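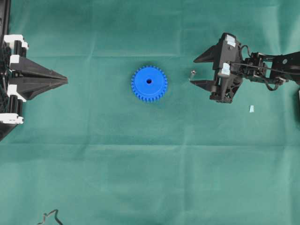 Gear on the cloth between the two grippers, left one closed, right one open.

Right gripper faults out when picking up a plastic gear

Posted by Dougal Aitken

Two-arm bench cell running the Katix controller. The job is to pick up a blue plastic spur gear with the right gripper and pass it to the left. It ran fine for 1651 cycles and then started stopping on the pick with error 213 (grip position not reached). It clears when I reset, runs a few more, then stops again. Last night it did it 2 times in a row and the second time the fingers kept squeezing until I hit the stop button.

Things I tried: slowed the close speed, re-homed both arms, swapped the gear for a new one. The left gripper never faults. Is this a bad servo?

Archie Yule
Before you buy a servo, look at what's on the cloth. There is a small metal screw standing near the lower finger of the right gripper. I would find out where it came from. With the power off and the air or supply locked out, put a driver on every screw you can reach on that gripper. If a finger mount is loose, the finger tilts when it touches the gear and the controller never sees the position it wants. That would fit a fault that comes and goes.

Also clear the cloth before each run, and that includes the wire at the bottom left. A finger coming down on a screw head can give you the same error.

The squeezing is a separate problem and I'd take it more seriously. Check that the force limit is still set. On my Katix it went back to the default after an update in October – the menu is under Grip, page 117 of the manual.

Pringle_shop
had the same error, was the servo. replaced it and no trouble since

Bunik
What surface is under the cloth? Ours bunched up at the creases and lifted the part a little, enough to miss the pick height. We taped the corners down and taught the point again. Didn't fix every stop but it cut them down a lot.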